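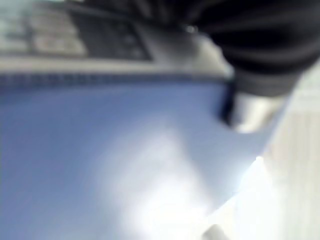

How often should the hands and wrists be inspected?
Once before the first run of the day, and again whenever the counter has gone up by 300 cycles, whichever comes first. If you can't remember which came first, go ahead and do it again, it's a short job.

Gritska humanoid cell, daily and weekly inspection
Unit name: Ivon
Inspector: Sena Sowah
Second signature: Ryan Lightfoot
Date: 2023-08-15
Cycle counter at start: 1785

Before you start
Supply off at the wall, tag on the plug: OK
E-stop pressed and released, resets properly: OK
Comment: The reset button is getting a little stubborn, so press it squarely and give it a second. I've put a new one on the Parsons order along with the cable clips.

Gripper and wrist camera
Finger seats firmly, no side play: OK
Housing free of cracks and lint: OK, wiped down
Wrist camera lens cleaned: OK
Wrist camera focus: ATTENTION
Comment: I cleaned the lens twice with the soft cloth and the view is still blurry, so I don't believe it's dirt. Ryan, when you have a quiet moment, would you please check the focus ring against the setup sheet? It was last set in April, and I'd love to have it right before we do anything delicate.
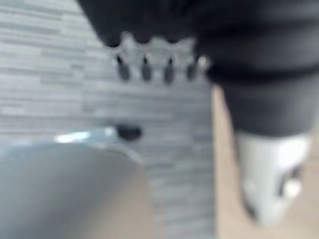
Wrist camera view, white finger pointing down, focus still soft.

Arms and shoulders
Shoulder joint bolts, paint marks lined up: OK
Casing seams closed: OK
Cable slack at the shoulder: OK, but please read on
Comment: There's a nice generous loop now and I'd like us to keep it that way. I know it looks untidy, and I know how tempting it is to tie everything up short (I did it myself my first week here!), but the arm needs that slack when it reaches up. Clips should guide the cables and leave them free to slide.

Legs, feet and floor
Ankle brackets tight: OK
Soles clean, no carpet fluff: OK
Floor cable clear of both feet: ATTENTION
Comment: Have a good look down by the right leg before you let it take a step. Route the cable behind the unit and walk it through by hand once, all the way to the wall.

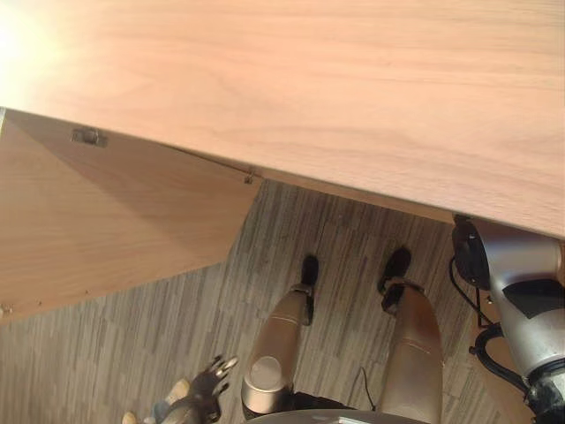
Head camera view: feet, floor cable and shoulder wiring by the table.

Work area
Table stable, no rocking: OK
Hinged panel under the tabletop, fittings snug: OK
Comment: Whatever position you leave the panel in, write it in the Skondent log so the next person starts from the same place.

Sign-off
Cleared for slow-speed running only until the focus is sorted out and the floor cable is moved. Next full inspection at 1785 plus 300, and Ryan has the key to the tool drawer if you need the small hex set.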